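# Omdale Kitchen Chores -- data card

Posted in December by Samah Radwan

Can a machine tidy a kitchen counter yet? We get asked this at every family dinner, and our fair reply is "a little, and slowly." Omdale holds 3882 short recordings of two-arm tabletop work, the sort of fiddly job most of us do while talking to somebody else.

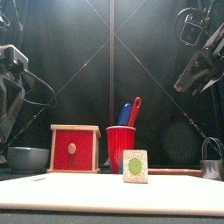
How long is a typical recording?
Most run 20 seconds, and the longest ones are trimmed to two minutes.

Each task has its own folder with a plain-text note inside. Silviu Grecu wrote the notes, and he'd love corrections -- spelling included.

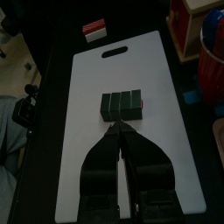 Wrist view: four green blocks side by side on the white board.

Please keep the wrist and overhead streams paired when you train. Urszula Rutkowska tried them separately one long Saturday and got much weaker grasps.

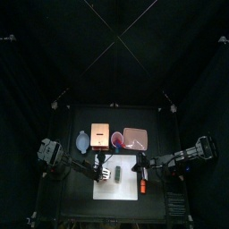

Overhead view: both arms, with one green block on the white mat.

Known gaps: no running water, no glassware, no stairs.

Contact: Bernadette Oyelaran, Omdale project | Back to top
20 shares | 2 comments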